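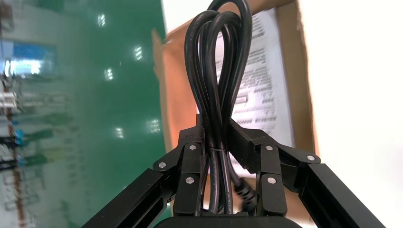
The Clelesia packing cell is a single-arm robot cell used for kitting power cords and other small accessories into shipping boxes. It was put together by the equipment firm Fiseo for the Onby accessories warehouse in Paredes, and it is best known among people in the trade for the long and patient set of setup notes that grew up with it. Most of what the cell handles is awkward in a friendly sort of way. A black power cable gathered into tall loops and cinched with a thin cable tie, with the molded plug poking out to one side, has no proper flat face to hold, so the two fingers of the gripper have to close on the bundle below the tie and squeeze enough to keep it upright without mashing the strands out of order. A good deal of this article is about how the cell is taught to do that, and how it is kept able to do it, month after month.

Background

The cell takes its name from the product line it was first meant to serve, a family of desk lamps sold with a separate cord. Macarena Palma, the setup engineer who wrote the first version of the notes, had planned on a suction tool, as the lamps themselves came in smooth cartons and suction suited them very well. The cords were another matter altogether. A suction cup wants something flat and closed to pull against, and a coil of cable is mostly gaps. After a few weeks of trying, the suction tool was put away on a shelf and a two-finger gripper with jointed links took its place, and it has stayed on the arm ever since.

The notes were later taken over and much enlarged by Marietjie Le Roux, who looked after the cell on the late shift and had the good habit of writing things down while they were still fresh. The revised edition is dated January 3, 2024, and is the one most people mean when they speak of "the Clelesia notes."

Setting up the gripper

Setup begins with the arm parked and locked out, and with the air and power both off. The fingers are moved by hand through their full travel, slowly, and the person doing it feels for any spot where the links catch. Le Roux is quite firm that this should be done with bare fingers and no gloves, as a burr or a grain of grit is far easier to feel than to see.

Next come the screws at the joints. Each one is checked with a hand driver, never a power driver, and snugged only if it turns freely. A joint screw that is too tight makes the finger sluggish, and a sluggish finger meets the bundle later than its partner does, which pushes the whole coil sideways and spoils the grip before it has properly begun. Matching the left finger to the right one is really the heart of the job. The notes suggest closing the gripper on a strip of plain paper and tugging gently from each side in turn. If the paper slides out more easily one way than the other, the fingers are not meeting fairly and the links want adjusting.

Once the power is back on, the closing force is set. The control panel gives this as a plain number from the maker's scale, with no unit attached, and for coiled cords the Clelesia cell is run at 47. Stiffer cords may want a little more. The setting is stored under recipe 3 on the panel, and anyone changing it is asked to write the old value in the logbook first, so there is always a way back.

Teaching the grip point

The grip point is taught by hand-guiding the arm to a sample bundle and saving its position. Palma's advice, which has been carried through every edition, is to keep the fingers clear of the tie itself. A finger that lands on the tie can roll it up or down the strands, and a bundle whose tie has wandered tends to open out in the box. The plug should hang to one side of the finger and never be pinched behind it, for the plug is hard and the rest of the bundle is soft, and the gripper will take the plug for the whole part and stop too soon.

Some patience is called for here. Cords arrive coiled by different hands and different machines, and two bundles from the same carton may have quite different loops at the top. The usual practice is to teach the point with an ordinary, slightly untidy sample, then try it on a carton's worth of others and nudge the height up or down as needed. The release is taught afterward. The arm lowers the bundle to the bottom of the box, waits 2 seconds for the loops to settle, and only then opens the fingers, since a quick release lets the upper loops spring and catch on a flap.

Routine care

At the start of each shift the finger pads are wiped with a dry cloth. Cardboard dust is the great nuisance of any packing cell, and it works its way into the link joints in spite of everybody's best efforts, so a soft brush is kept at the station for the corners the cloth cannot reach. Oil is not used on the links. It holds the dust, turns it to paste, and leaves marks on the goods.

A fuller check is made after every 417 boxes, a figure that puzzles newcomers and comes simply from the number of boxes in a full delivery to the Paredes site. At this check the paper test is repeated, the joint screws are gone over again, and the arm is sent to its taught points with the gripper empty to see whether it still arrives where it should.

Common faults and repairs

The fault seen most often is a bundle that twists as it is lifted. The cause is nearly always uneven closing, and the paper test will show which finger is lagging. A bundle that slips downward during travel usually points to worn pads, and these are replaced as a pair even when only one looks tired. If the gripper reports a part in hand when it has missed altogether, the closed position has likely drifted and must be saved again from the panel's service page.

A bent link cannot be straightened with any success. Palma tried it once, in February, with a vise and a good deal of optimism, and the finger was never quite true afterward. The notes now say to fit a new link and throw the old one out, so that it does not find its way back into the spares drawer.

See also: Coiled goods, handling of; Gripper pads; Hand-guided teaching; Packing cells

Print this article | E-mail this article

Contact the editors | Copyright 2024, all rights reserved | Back to top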